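About Caranthorpe Alterations and Sewing School

We take up trousers. We also let out waistbands, replace zips, shorten curtains and break the news, as gently as we can, that the moths have won. In the evenings we teach other people to do the same, which our accountant considers poor business sense.

Mal-soon Sun opened the shop in Wunport with one machine and a window display best described as a coat. The coat was never collected. It is still here, if it's yours.
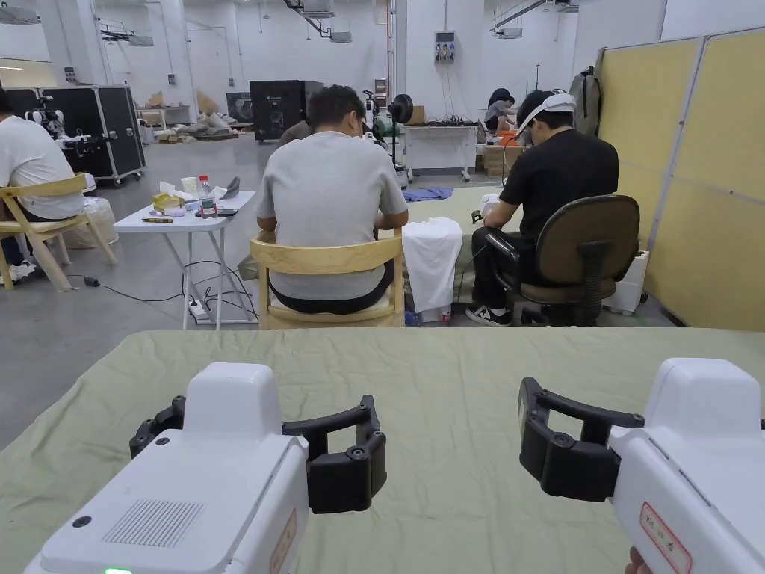
We moved to Prullside when the Wunport roof gave up, and the classes started the following November. Beginners come on Monday evenings, in groups of 6, for a course called First Stitches. You will make a cushion cover. It may not be square, but cushions are forgiving and so are we. After that there is the Ayele course, named after the street we used to be on, where you learn to mend things you would like to be seen wearing.

Most of our paid work is still repairs. Wedding outfits need 3 weeks, please, and the wearer should be present for the fitting. Sending a sister who is "basically the same size" has ended in tears before, mostly ours.
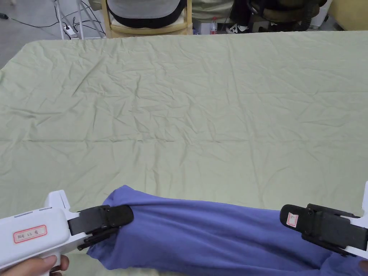

Photo: Caranthorpe Alterations

We don't do leather, wetsuits or anything belonging to a dog. We do jumpers, school uniform and the jeans you have been meaning to bring in since spring - wash them first. Prices are on the wall by the door and haven't gone up lately, though we do look at them now and then and sigh.

Open Monday to Friday. Ring the bell twice, as the first one only wakes it up.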